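Organizing and Lining a Household Medicine Tray
Home Care Guides, Wastine Residents' Resource Center
Prepared by Yurani Condori
Reviewed in September

Purpose

This guide explains how to sort household medicines and first-aid supplies into a single lined tray. The procedure takes 20 minutes and should be repeated every six months.

What you will need

A shallow tray with raised sides
A sheet of paper to line the tray
A small table or stool at a comfortable height
A trash bin
A pen and a notebook

Procedure

1. Wash and dry your hands. Place the tray on a clean, flat surface, away from the sink.

2. Take everything out of the tray. Group tablets, creams, liquids, and dressings separately. Do not remove tablets from their blister sheets or combine the contents of two bottles.

3. Read the expiration date on every item. Set expired products aside, along with any item whose label can no longer be read. Residents of the Yakubu building may bring these to the collection box in the lobby. Do not pour liquid medicines down the drain.

4. Wipe the tray with a damp cloth and dry it fully, including the corners.

5. Lay the paper in the tray and press it flat with both hands, working toward the rim. A sheet that is too large should be trimmed or folded under. Used charts and worksheets are acceptable as liners.

6. Return the items. Tall bottles and tubes may be laid down if the tray will be kept in a drawer. Keep cartons with their leaflets inside.

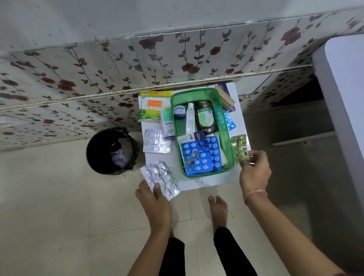
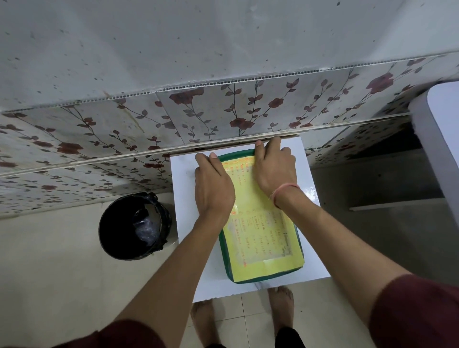
Sorting the supplies and fitting the paper.

7. Record the contents in the notebook, with the earliest expiration date at the top of the page.

Storage

Bathrooms and laundry areas are convenient for sorting but are not recommended for long-term storage, as heat and moisture may affect some products. Choose a dry cabinet out of the reach of children. Households with a Trestier wall cabinet should use the upper shelf and keep the door locked.

Further copies of this guide are available at the front desk. Ask for Leaflet 132.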